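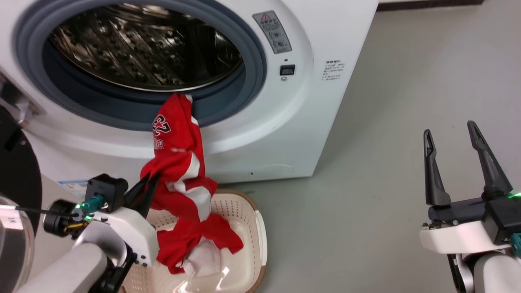 **Friday, 2:40 pm**, shrinkage trial, Calden wool blend

Cut four swatches from the Brundurport roll, 49 cm along the warp, edges overlocked. Cool wash, short spin, dried flat on the mesh rack.

- A and B: 48 cm
- C: 47.5 cm
- D: 46 cm, one corner felted

D came from the outer end of the roll. Si-eun Geum wants it repeated with fresh pieces before we cut the Woo order. Remaining swatches are in the drawer under the steam iron.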